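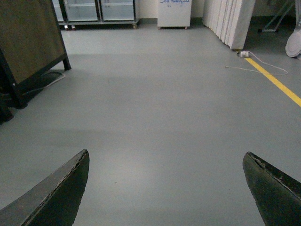 A reader wrote in to tell me the Plorno made her old superhero movies look better than they did at the multiplex, and that she'd already watched two sequels she swore she'd skip. I love that! It's pretty much what happened to me too (I have now seen every giant lizard movie my library owns, and I regret only a couple of them).

## Plorno outdoor movie screen, Kong size

So, the basics. The Plorno comes from Flumari and there are two sizes. I stock both at Jalton, but the one I keep pushing on people is the Kong, with a 151-inch picture measured corner to corner. The whole thing weighs 11 pounds in its bag, legs and stakes included, and I can put it up by myself in the time it takes the popcorn to finish. Well, most nights. The first time I got the crossbar backwards and had to start over.

The fabric is white on the front and black on the back, and it stretches tight on little elastic loops. Pull the corners first, then the middle ones. If you go around in a circle you'll end up with a wrinkle right across the hero's face, ask me how I know.
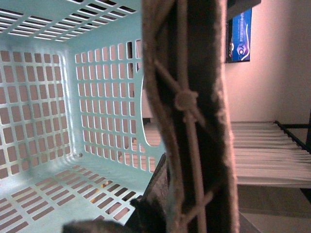
**Can I use it with a short throw projector?**
Most of them work fine, but the fabric has to be really tight, so use all 16 loops and stay out of the wind.

Speaking of wind, a light breeze is okay with the stakes in. Anything stronger and I take it down and we finish the movie on the couch.

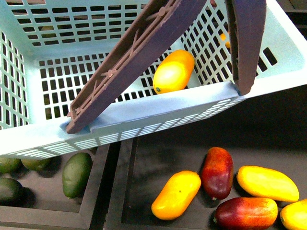

*Light blue plastic basket, dark handles.*

What's in the bag:

- Kong screen fabric
- folding frame and two legs
- elastic loops, plus a few spares
- four ground stakes
- guy ropes

No projector and no speaker! I get that email a lot. Any projector with a decent bright mode will do once it's dark, and for sound I just use a shelf speaker on an extension cord.

Wash the fabric by hand in cool water and hang it up. Please don't iron it.

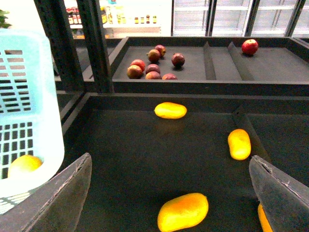
*Yellow mangoes in a black tray.*

The Kong is $63 while I have them, and the next batch from Flumari is due in September. Spare loops are sold separately, so add a note at checkout if you want a pack.

Page updated Jun 22, 2023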